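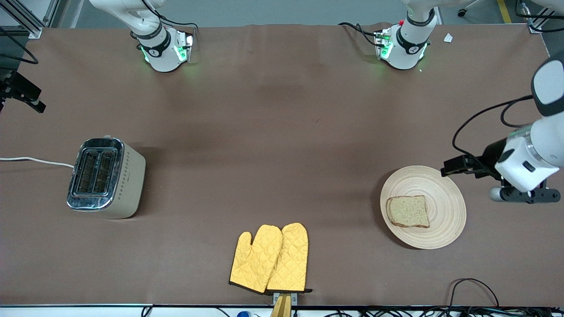 Table with two arms, green lights on

Starberg Taxi Meter, dash mount

Fare meter for licensed cabs and private hire cars. Stores 66 tariffs and prints a receipt at the end of each trip. Runs on 12 or 24 volts - fuse supplied. Seal the case after the tariff is loaded.

Warranty: two years
Shift log: 20 drivers
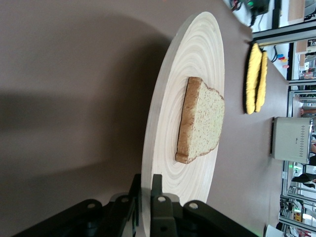
Clifford Lemieux writes that the night tariff switched over on time, but the receipt roll is awkward to change with the meter on its bracket.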